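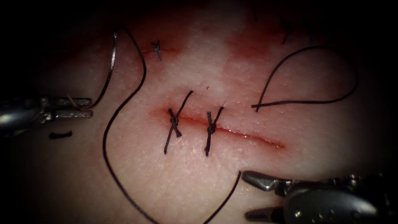 Two stitches in on a practice pad, with the right half of the cut still open.

Nivport Stitch Club: your questions

What is the club?
We're a hobby group for people who love hand sewing and bookbinding – anything with a needle and thread, really! We meet in the upstairs room at Dolan Hall from September to June, and there's nearly always cake.

Do I need any experience?
None at all. Plenty of our members had never threaded a needle before their first evening, and a few of them now make coats (proper lined ones, with pockets).

What should I bring?
Scissors you like using and whatever you're working on. If you haven't got a project yet, help yourself from the scrap cupboard. We have 337 reels of thread in there, in some truly glorious colours, and you're welcome to any of them.

Which thread is best for a beginner?
Plain cotton in a medium weight. Silk is lovely but slippery, so have a go with it once your knots are holding. For books we use waxed linen.

My stitches keep puckering. Help!
You're probably pulling too hard, and so did all of us. Snug the thread down until the two edges just meet, then stop. Shorter lengths of thread help a lot too.

Can I borrow the sewing frames?
Yes, for up to 2 weeks. Write your name in the blue book by the door.

Is there parking?
There are a few spaces behind the hall, and the 600 bus stops right outside.

Can children come?
Over-tens are very welcome with a grown-up. We also run a family morning in March, which is noisy and brilliant.

How do I join?
Just turn up at 7pm! Your first evening is free, and you can fill in the form over a cup of tea.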